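Chapter 7

Choosing a Bench Kit for Handling Cloth

In this chapter you will learn:
what a supplier normally includes in a two-arm bench kit, and what it leaves out
how soft goods differ from boxed goods as a handling task
how to read a supplier's performance figures
how to plan a short trial before placing an order

7.1 Introduction

Chapters 5 and 6 dealt with kits that pick up rigid parts. A bottle or a carton keeps its shape when it is gripped, so the buyer can ask a few plain questions about weight, size and reach and get plain answers. Cloth is different. A shirt has no fixed shape, and the same shirt dropped twice on the same table will give the arm two different problems. A supplier who quotes a payload for a cloth-handling kit has told you very little, as almost any arm can lift a shirt.

The case used in this chapter is a bench kit sold by Notuvano and bought by Prutmont, a firm that sorts and repacks returned clothing at its site in Cunuvport. Prutmont handles shirts, trousers, soft bags and household linen. Its operations manager, Baltasar Pacheco, wanted to know whether a small kit could take over part of the laying-out and folding, and whether it could check the insides of bags and pockets before items went back on sale. He compared the Notuvano kit with one from Najjar, and the two trials are set side by side in section 7.5.

Bags and pockets were the part of the job that the sales material said least about. Laying a shirt flat appears in every brochure. Working in a space where the cloth closes in from several sides, with seams and folds that can look much alike to a small camera, is a harder test of both the gripper and the software. 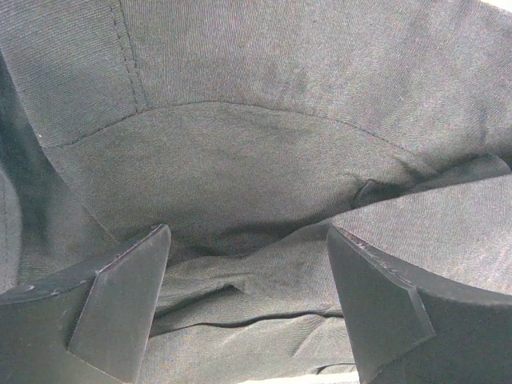 Pacheco's first note to both suppliers was about fingers. The shape of the fingertip decides much of what a gripper can do with cloth. A broad, flat tip holds a thick hem well but may ride over a single layer lying on a table. A narrow tip gets under an edge more easily and is more likely to catch on stitching. Some suppliers offer several sets of fingers and charge for each. Others supply one set and expect the customer to have more made. Ask which applies, and ask how long a worn finger takes to replace. In the Prutmont trial the fingers could be changed by one person at the bench, but spares had to be ordered separately.

7.2 What is in the kit

A typical bench kit has two arms with grippers, mounting plates, one or more cameras, a control unit and a licence for the software. Read the parts list with care. The following are often missing:

a work surface
side walls or other guarding
lighting
cable clips and spare cables
spare fingers
training for staff

Najjar quoted for arms and software only. Notuvano's price included delivery and one day of training, held on a Thursday. Neither price covered the time Prutmont's own staff would spend preparing garments for the trial – a cost that is easy to forget and hard to recover later.

7.3 Why two arms

One arm can pick up a shirt and drop it in a basket. It cannot easily spread the shirt out, as pulling on one point moves the whole garment. With two arms, the cloth can be held at two points and drawn between them. The usual approach is to find the shoulders or two corners, grip both, lift, and lay the garment down again with less of it folded under.

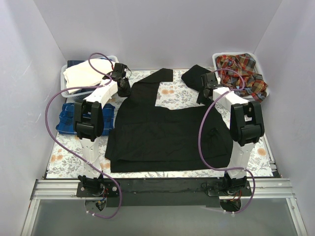

The two arms must share the same space without touching each other, and this puts limits on the layout. If the bases are too close together, the elbows get in the way. If they are too far apart, neither arm can reach the middle of the bench with any control. Ask the supplier for a drawing of the area that both arms can reach, and compare it with your largest garment laid flat. Prutmont found that adult shirts fitted within this area and bath sheets did not.

Cables also need room. A cable that is long enough for the full movement of the arm will hang in a loop when the arm is drawn back, and that loop must be kept clear of the work.

7.4 Reading the figures

Notuvano's data sheet stated that the kit had completed 2431 folds in its own tests. The figure is of little use until you know how many were attempted, what was being folded and how often a person stepped in. Pacheco asked for these details and was sent a log covering 400 attempts on shirts, of which 282 had been finished without help. He found the second set of numbers far more useful, although it was less flattering to the product.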